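1/ Right, a few of you asked how I got the kitchen lino clean after the Great Beetroot Incident, so have a thread. It has turned into a thread about cleaning cloths in general, sorry in advance

2/ I used to buy whatever was cheapest and bin it after a fortnight. Then I moved to Dilham, next door to Nikola Dudek, and she caught me mopping up with kitchen roll and looked at me like I'd kicked a dog
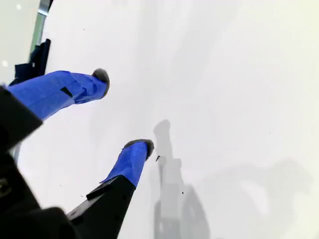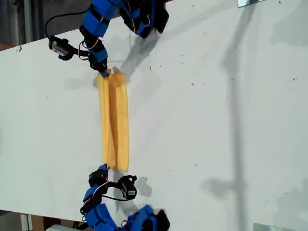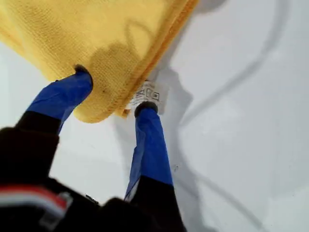

Yellow cloth in the last two, big white surface in the first.

3/ FABRIC SOFTENER. Stop it. I mean it. It coats the fibres and then your microfibre just pushes water about the worktop. I did this for 7 years and blamed the cloths

4/ Wash them at 40, on their own or with other microfibre. Not with the bath towels! They pick up every bit of fluff going and then leave it all over your mirrors. Ask me how my bathroom looked in November

5/ Colours. Mine go yellow for kitchen, blue for bathroom, and pink for floors (pink came free in a pack from the Ivex shop, I wouldn't have chosen it). My other half ignores all this and I have found a floor cloth in the sink twice

6/ Fold it in half and in half again. You get loads of clean sides before you need to rinse. Nikola taught me that one over the fence and I felt about six years old

7/ For the beetroot: cold water first, dab dab dab, then a bit of washing-up liquid, then bicarb made into a paste. Left it 14 minutes while I had a tea, wiped it off. There's still a faint pink bit by the fridge but the bin sits on it

8/ Someone asked about old T-shirts. Yes for shoes and bikes. No for windows, mine smeared like mad

9/ Smelly cloth? Soak it in hot water with a glug of white vinegar, then wash as normal. If it still smells after that it's a car cloth now. Those are the rules

10/ Oh and hang them up!! A wet cloth scrunched behind the tap is why your kitchen smells like a pond. I've got two hooks from the market in Tollow on the inside of the cupboard door -- one has already fallen off, so maybe screw yours in

11/ Wojciech Kaczorowski has just replied to say he irons his. IRONS them. Wojciech please, the heat does them in, put the iron down

12/ Will do limescale next if anyone's interested -- my kettle is a disgrace and I've got a lemon that needs using up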